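June 5, 2018

I got the peg board back on the black table this week. It had been in a box since we left Vorthorpe, and I paid 586 for the set, so it was time to use it. All the loose parts are blue and the board is white, which makes them easy to find.
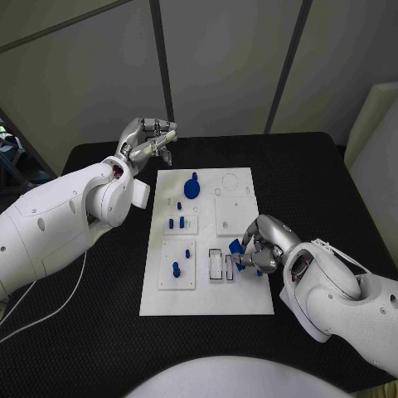
White board, blue pieces, two pegs side by side on their plate.

I still want a tray for the small pieces. Lindgren has one for over 1,000, and I'm not paying that. I'll look at Utora next and see what they carry.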